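3.2 Sorting of small objects on the counter

In the second part of the study we looked at how people put small loose things in order on a kitchen surface. The work was done in July in the Ballcombe flat, where 17 households each used the same counter for one session. Following Dumlao, we call a thing "parked" when it is laid down without a fixed place, and "housed" when it has a container or a shelf of its own.

Most of the parked things were small and light. Of the 26 object types in our list, 14 were parked at least once in every session. Toy food was parked more often than real tableware, also in the homes without children, and this we did not expect. Stenier reports a similar result for bathroom shelves, but her list had only four types of toys, so the comparison is weak.

The color of the surface seems to play a role. On a white surface a bright object is easy to find again, and the participants gave this as a reason to leave it where it was. Figure 4 shows a dome and a small orange object of this kind close together on the tiled pattern. 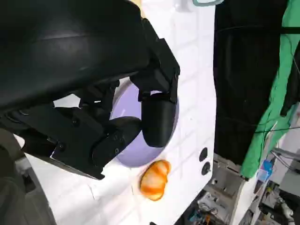
Figure 4. Pale lavender dome and small orange object on the white surface, with black cloth at the right.

Rounded objects were coded by their outer form only. We return to the question of cloths and covers in the next section, together with the Clikusholm data.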